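I have become a great fan of paint, and I don't mean the sort that hangs in galleries. I mean the coat of colour on a postbox, a garden gate, a tractor, the railings outside a swimming baths. Somebody chose every one of those colours, and I think we should all be enjoying them far more than we do!

It started with a footbridge. The one over the river at Laltden was grey for as long as I had lived nearby, and then one September it was painted a deep mustard yellow from end to end. There were letters to the local paper, of course. I counted myself among the doubters for a week or so, and then I crossed it on a wet morning with the water brown underneath and the sky like old dishcloths, and that yellow cheered me all the way to the bakery. I have gone out of my way to use it ever since.

What I love about painted things is how quickly they become ours. People in Laltden now say "meet you at the yellow end", although both ends are yellow, and everyone seems to know which one is meant. A grey bridge never got a nickname in all its years.

Working things often have the best colours of all. Farm machinery is wonderful for this, and so are tugboats, cranes and road rollers. Go and stand by the harbour at Stadel on a dull day and look at the winches (there's a red one near the slipway that I would happily have in my front room).

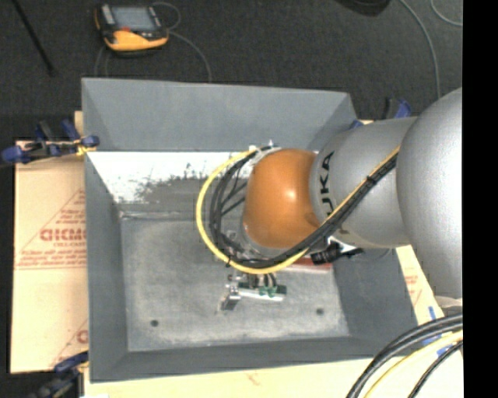 *Orange joint, yellow cable, silver-grey arm: a good palette for a dull day.*

Then look at what we put in our homes. I went through a kitchen catalogue last winter with 138 pages in it, and I had got to page 33 before I met a cupboard that wasn't white, cream or some shade of mushroom. I have nothing against mushroom! But a whole street of it is a lot to ask of anyone's spirits, and a pot of good enamel costs less than a meal out.

The usual worry is that we'll get tired of a strong colour. I painted my own front door a fierce coral, wasn't sure of it for the first month, and now I can't picture the house without it. If I do go off it, I'll rub it down and have the fun of choosing again. The old blue is still under there somewhere, and a green under that.

So my plea is a small one. If you have a gate, a shed, a bench or even a tired old watering can, give it a colour you would be pleased to see through the rain. I'm starting on the coal bunker next, and I've narrowed it down to two greens.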